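**Natent Ultell** - two-arm motion planning and contact control

Ultell is the planning layer of the Natent software set. It takes a task written as a short list of steps, works out collision-free paths for both arms and hands them to the controller as one timed plan. Planning both arms together means that neither has to be parked while the other works close by.

Typical uses are hinged cases, lids, trays and small packaged goods. The perception module fits a shape to each part of an object and passes the joint between them to the planner, so lid and base are handled as linked bodies. Translucent plastic is supported from release 4, though depth data on such surfaces is sparse and the fit should be checked in the viewer before a first run.

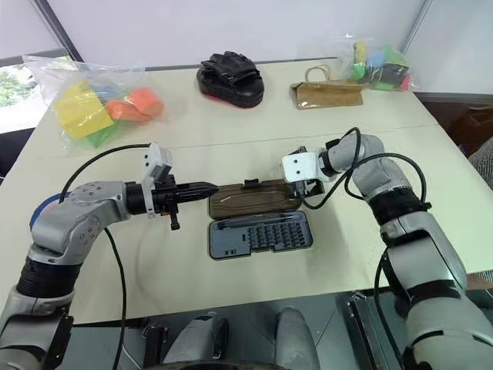
*Both arms at an opened screwdriver bit case. The right gripper is at the far edge of the lid, the left gripper just to the left of it.*

Cable slack is modelled as a keep-out volume around each wrist. The default volume is generous - users with tidy routing can reduce it in the arm profile.

**Specification**

- Arms per planner instance: 2
- Built-in grasp templates: 91
- Maximum steps per task file: 1095
- Task format: plain text, one step per line
- Simulator: Liao, included with all licences

Ultell does not replace the arm maker's safety controller, and speed limits set there always take priority.

Licences are issued per workstation from our Grarnesstead office. For integration queries, contact Güven Değirmenci. Questions on arm profiles and calibration go to Wenjie Xue. The next release is due in March.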